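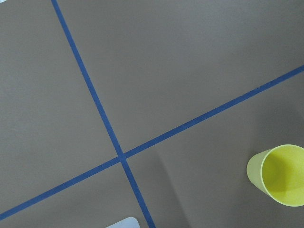

클러네로, 여러 시점 영상을 함께 쓰는 로봇 학습 기법 ‘Neltoder’ 연구 결과 공개

2022-08-28

로봇 연구기업 클러네로(Clernero)가 양팔 로봇의 탁상 정리 작업을 위한 새 학습 기법 ‘Neltoder’의 연구 결과를 공개했다. 손목 시점과 작업대 전체를 보는 시점의 영상을 하나의 공간 표현으로 묶어, 물체가 한쪽 화면에서 벗어나도 로봇이 그 위치를 계속 추정하도록 한 방법이다.

기존 방식에서는 시점마다 물체의 위치를 따로 계산한 뒤 결과를 합치는 경우가 많았다. Neltoder는 순서를 바꿨다. 먼저 작업대를 여러 구역으로 나누고, 각 시점의 영상이 어느 구역에 해당하는지부터 학습한다. 물체의 정확한 좌표는 그다음 단계에서 구한다. 구역의 크기가 조금씩 다르거나 경계선이 반듯하지 않아도 학습이 가능하다는 점이 연구진에게는 특히 반가운 결과였다!
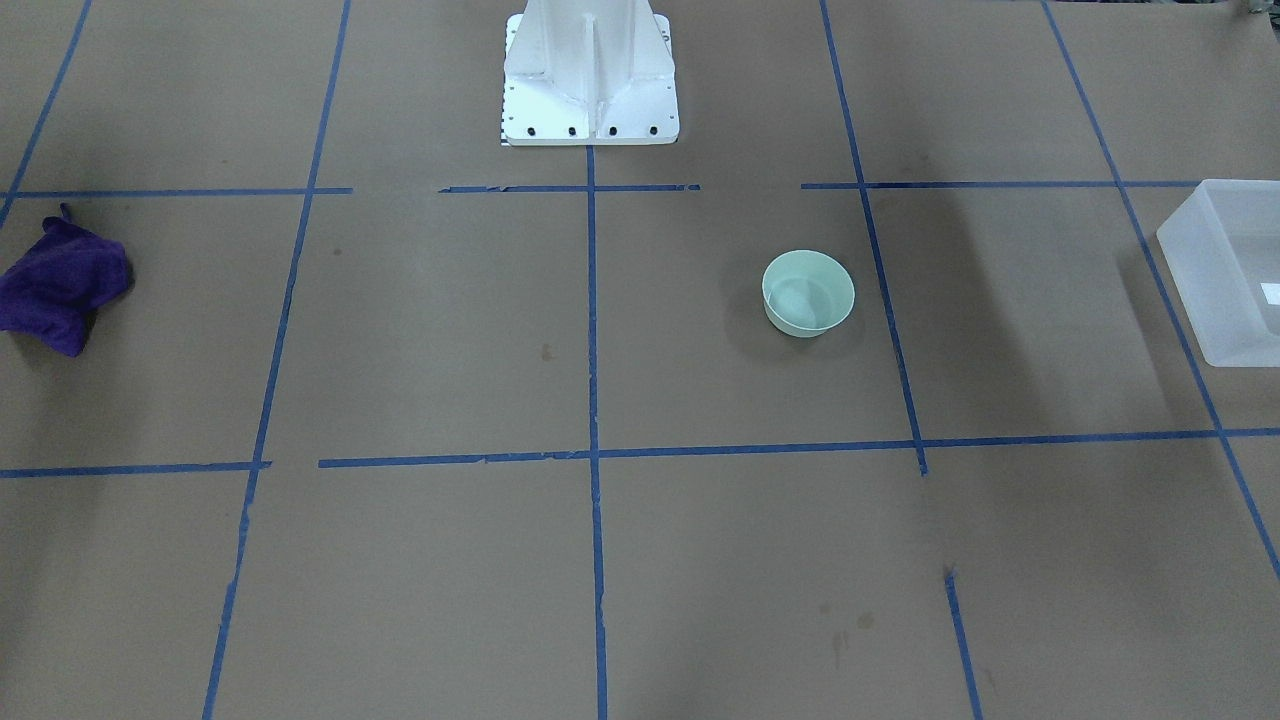

연구진은 4월부터 마놀레(Manole) 실험실에서 시연 데이터를 모았다. 수집한 시연은 1,000회 이상이며, 그릇과 컵, 천처럼 모양과 성질이 다른 물건을 썼다. 이 가운데 223회는 학습에 넣지 않고 평가용으로 따로 두었다. 평가에서는 시연마다 물체의 시작 구역과 목표 구역을 지정하고, 로봇이 물체를 목표 구역 안에 완전히 내려놓은 경우만 성공으로 기록했다.

그 결과 Neltoder는 평가 과제 223회 중 167회를 성공했다. 같은 데이터로 학습한 단일 시점 모델보다 성공 횟수가 30회 많은 수치다. 차이는 물체가 작업대 가장자리에 놓여 한쪽 영상에 일부만 잡히는 과제에서 가장 크게 나타났다.

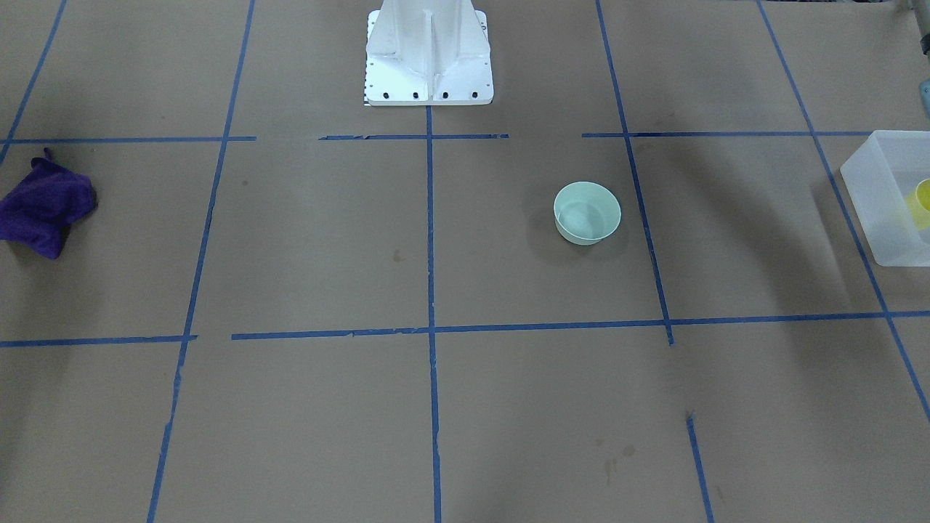 파란 테이프로 구역을 나눈 작업대. 오른쪽에 민트색 그릇과 반투명 통이, 왼쪽 끝에 보라색 천이 놓여 있다.

연구를 이끈 오트 비테(Ott Bite) 책임연구원은 “구역이라는 느슨한 단위를 먼저 배우게 했더니 정밀한 위치 추정까지 좋아졌습니다. 처음 결과를 받아 보고 팀 전체가 평가를 한 번 더 돌려 보자고 했을 만큼 기뻤어요”라고 말했다.

천을 다루는 과제는 여전히 어렵다. 그릇은 어느 쪽에서 보아도 윤곽이 비슷하지만, 구겨진 천은 보는 방향에 따라 전혀 다른 모양이 된다.
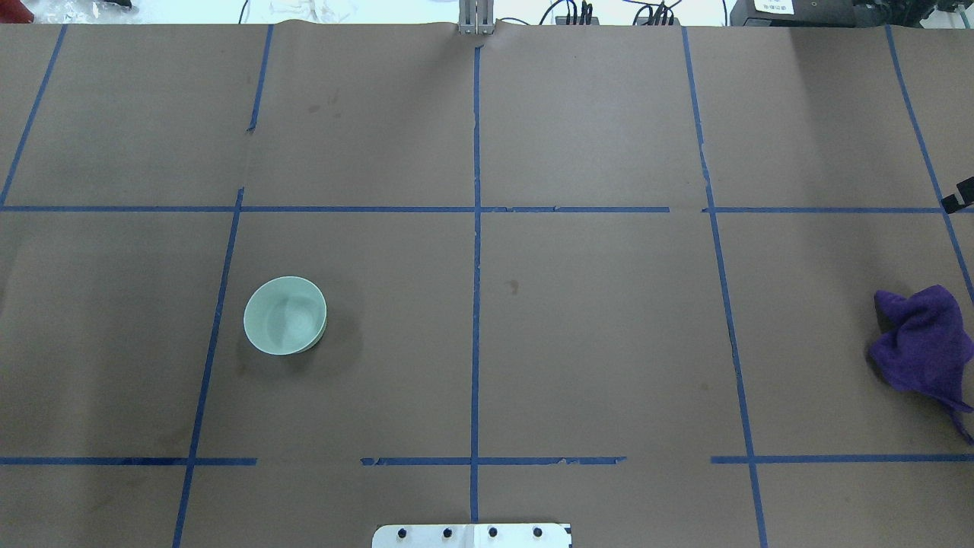
실패한 과제의 절반 이상이 천에서 나왔고, 대부분은 집을 지점을 잘못 고른 경우였다. 데이터 설계를 맡은 라단 샤바지(Ladan Shahbazi) 연구원은 “천의 위치는 잘 찾는데 어디를 잡아야 하는지에서 막힙니다. 어느 단계가 문제인지 분명해져서 다음 실험이 무척 기다려집니다”라고 전했다.

후속 연구는 카클리(Kakley)와 공동으로 진행한다. 두 기관은 천을 집을 지점을 고르는 단계를 별도로 학습시키고, 구역 배치를 바꾼 작업대에서도 같은 평가를 반복할 계획이다. 평가 절차와 구역 설정 방법을 정리한 기술 문서는 클러네로 홈페이지의 연구 자료실에서 내려받을 수 있다.

문의: 클러네로 연구홍보팀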